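Home | Kitchen | Workshop | Cleaning | Storage | Money | Ask us

Before you buy a robot arm for the workshop

By Chrysanthi Lazaridis

I've had three letters since May asking which robot arm to buy for a home bench. My first reply is usually "do you need one?", which goes down badly. So this page is for people who have already decided they want one and would like to keep some of their money.

Write the jobs down first

Take a sheet of paper and list the jobs you'd give it over a month. Be strict. "Helping out" is no job. "Moving glued blocks from the bench to the drying rack" is. If the list has two lines on it, a second clamp and a better lamp will serve you well for far less.

Price the whole thing

The arm in the advert is often just the arm. When I asked Selard for a quote, the hand was extra, and so were the mounting plate, the power supply and the longer cable. Nukano put the hand in but charged for the software after the first year. Ask for one figure that covers everything up to the moment it picks something up, and ask for it in writing.

Set aside 500 on top for the bits you forgot. I did, and I spent it.

Measure your bench

Reach on a leaflet is measured with the arm stretched right out, where most of them are at their weakest. Take a good slice off that number. Then check the bench itself. Mine wobbled, and the Deligiannis fitter wouldn't bolt anything to it until I'd braced the legs. Allow 30 mm of solid top under the plate, whatever the salesman tells you.

Fingers or a plain pincer?

A hand with fingers looks marvellous in a showroom and costs like it. A two-jaw pincer is cheaper, easier to clean and simpler to mend. I'd want to be shown a good reason before paying the difference, and "it looks like a hand" doesn't count.

Bring your own objects

Showrooms love foam cubes. Take a bag of things from your own house and ask to have them picked up one after another. You want something thin, something round and shiny, something heavy at one end and something that lies nearly flat. A marker pen, a steel bowl turned upside down, a small hammer and a book will tell you more than the leaflet. Ask for 22 goes at each one and keep a tally yourself. Festia offered me a video instead. I went home.
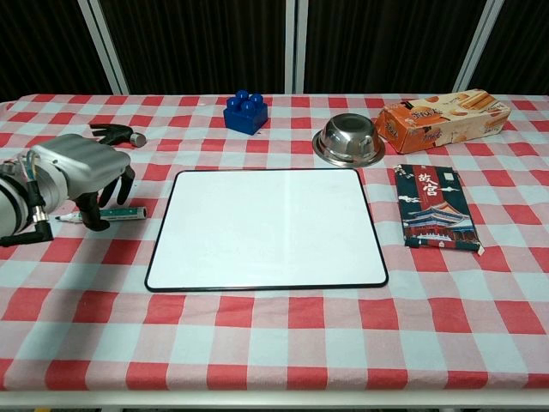
Try it on your own surface

A cloth can ruck up under the fingers, and a patterned one may be a harder test than a plain grey mat if the machine relies on a camera. If your bench has a cover on it, take the cover along too.

Count your own hours

Setting up took me most of my evenings for a month. If your time is worth anything to you, put it in the sum. Over 1,000 all in, I'd hire one for a fortnight before buying, and I'd read the returns terms twice.

Second-hand

Worth a look, but see it running under load, listen to every joint, and get the charger and the software login handed over before you pay.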